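Monday, water log, evening

Third week of readings on the rain tank. Level at 7 a.m. was down again.

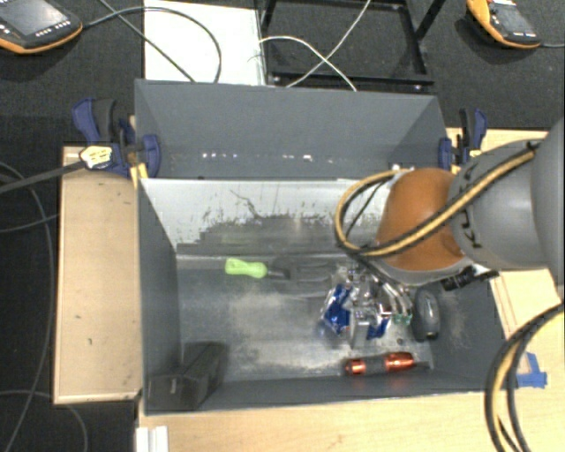 Where is the water going? Most likely out through the lower outlet valve, at the threaded joint behind the wall plate.

Reasoning as follows. The tank holds 1,032 liters to the overflow. With the garden line closed on Saturday night it lost 13 liters by morning. Evaporation is out, the lid was on and taped. The tank wall has no stain. The joint has a white crust on the underside and the gravel there is darker than the rest.

Took the plate off after lunch. Old tape on the threads, two turns at most, wound the wrong way. Cleaned with a brass brush and rewound with five turns. Hand tight plus half a turn – the fitting is plastic and I cracked the last one.

Telma Paredes lent me her Romier gauge, which reads a little high compared with the dipstick. I am using the dipstick for the log and noting the gauge in the margin.

Filter bag rinsed. Sediment was fine and brown, mostly from the north gutter. Bautista Retamal quoted 200 for a leaf guard along that side, fitted. Will ask whether that includes the corner piece.

Garden line closed again at 8:40 p.m. Dipstick at 71 cm. Next reading at 7.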